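Robot Club news: the stirring challenge is on!

The new year has got off to a flying start for the Irkville Robot Club. We opened the doors on Saturday, January 2, 2021, half expecting everyone to be at home finishing the Christmas cake, and instead had one of our busiest mornings (welcome to the two new families who came over from Jiltley, and thank you for bringing the biscuits).

For anyone who missed the December notice, our project for this term is called Stir It. The job sounds very easy. The arm has to pick up a spoon, carry it to a mug of coffee, stir, and put the spoon back where it found it, without anyone touching the controls. We do this at the breakfast table half asleep, and it has kept a whole room of clever young people busy for weeks!

Last term's teams worked with foam cubes, and cubes are kind to beginners. You can grab one from nearly any side and it will forgive you. A spoon lying flat on a table is a different matter, as the Pundis team found out when their arm spent most of a morning pushing one slowly towards the edge. Their answer was to lift the spoon off the table on two wooden blocks, with a gap between them, so that the fingers can come down on either side of the thin metal part. The idea was so good that the other teams asked to use it too, and Pundis very kindly said yes. It is now in the rules.

The spoon has a pink handle, and that was a choice made after a good deal of arguing. The Gezer team wanted plain steel all the way down, because that is what most people have in the drawer. The younger members wanted a colour the camera would find easily against the pale table. We put it to a vote and pink won. Gezer took it well and have since written the best spoon-finding program in the club, so perhaps they should lose votes more often.

The mug has brought its own puzzles. It is dark on the outside, with a pale speckled inside, and the first version of our program kept mixing up the rim and the coffee. One of our parents suggested teaching it to look for the light ring first and then work inwards, and that has helped a lot. We have also agreed that the mug handle points to the left at the start of every run, so all the teams face the same task. Please check this before you press go! Two good runs were thrown out in December over a mug facing the wrong way, and there were some long faces in the car park.

Now for the numbers, which we are rather proud of. Between them the teams have logged 202 practice runs so far, and every one is written up in the blue folder, including the bad ones — the bad ones are often the most useful when you sit down to work out what to change. Each team gets 6 scored runs on the final day, with 30 points on offer for each run. Points are given for a clean pick-up, for getting the spoon into the mug, for the stir itself and for the return to the blocks. Spilling costs you. Knocking over a block costs you a little less, and you may carry on if the spoon is still within reach.

The final will be held in July in the main hall, and we would love to see as many of you there as possible. There will be tea, and for once some of it may be stirred by hand. We have also started saving for a second arm, so that two teams can practise at the same time and the queue can be a bit shorter. The target is £900. The cake stall has given us a lovely start, and if you have an idea for raising the rest, come and tell us at any session.

New members are welcome all year and you don't need to have written a line of code before. Wear something with sleeves that roll up, bring a pencil, and ask for a turn at the table early on, as the last half hour fills up quickly. Any spare wooden blocks at home would be gladly received too. We keep losing ours to the little brothers and sisters.

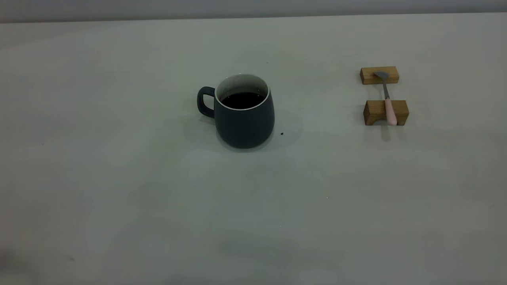 Stir It: the mug, the blocks and the famous pink spoon.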